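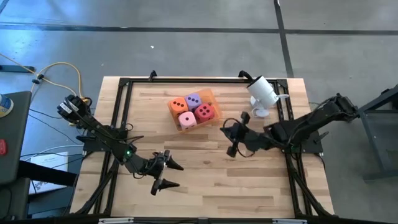 Según Mehrangiz Talebi, un caballo aprende antes cuando quien lo monta también toma clases, y con esa idea el centro ecuestre Greneo abre en marzo un curso de doma clásica para jinetes adultos.

El programa consta de 18 sesiones en la pista cubierta de Brelville, con grupos reducidos y trabajo a la cuerda antes de montar. Se admiten caballos propios – con la cartilla de vacunación al día – y hay boxes disponibles. 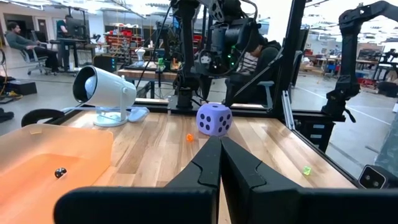

## Inscripción y precio

La matrícula cuesta 200 euros e incluye el seguro. Hay 27 plazas, que se asignan por orden de solicitud. 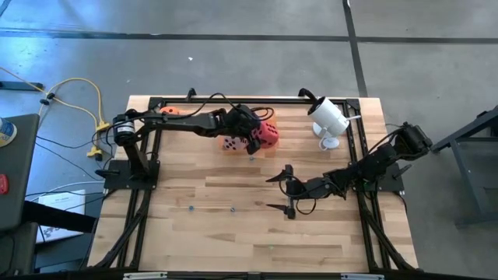

Los alumnos sin caballo montarán los de la escuela, entre ellos Thevar y Fosten, habituados a jinetes principiantes. El casco es obligatorio.

Las clases las imparte Felicja Cieślak y empiezan a las 18 horas.
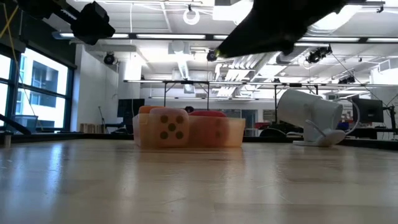
La pista exterior se usará a partir de mayo, si el suelo lo permite. Las solicitudes se entregan en la oficina del centro.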